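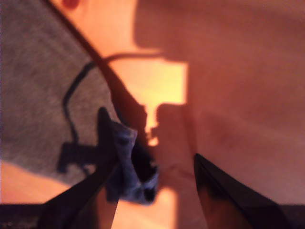 8/28/23

Wash shrinkage, cotton/poly knits, second batch. Marisa Bellini cut the swatches yesterday from the Trenov roll and from the older Brandes stock. Marked each at 2 points per direction with the laundry pen, measured after conditioning overnight. Machine set to 34 °C, normal spin, no softener.

Trenov lengthwise change is within what the supplier sheet gives. Brandes is worse in length and has grown slightly in width – same pattern as the December batch, so probably not a marking error. The pen bleeds on the brushed side. Switch to thread marks next time.

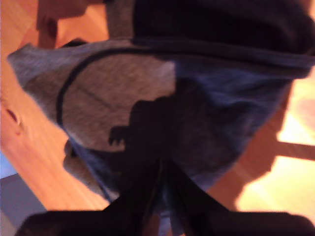

Line drying versus tumble: only tumble is done. Till Reinholz wants both before anything goes to Gastiteck. Line samples stay on the rack until tomorrow morning, then back into conditioning. Do not measure them early, the last set was read damp and had to be thrown out.

Balance drifted again during the weight check. Re-zeroed, repeated six swatches, differences in the last digit only. Leaving the values as they are.

Pilling: drum run to 2000 revolutions, Trenov only. Graded against the Plokeck cards under the north lamp. Marisa and I differ by half a grade on the face side and agree on the back. Wrote down both.
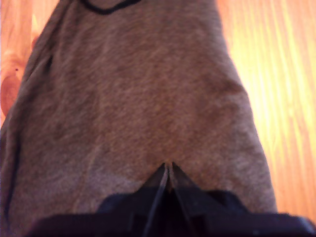 Brandes pilling still to do. The cork liners are almost worn through on one side, turn them before the next run and order replacements. Part number is inside the drum cover.

Open: spin speed is not recorded for the December batch. Ask Till.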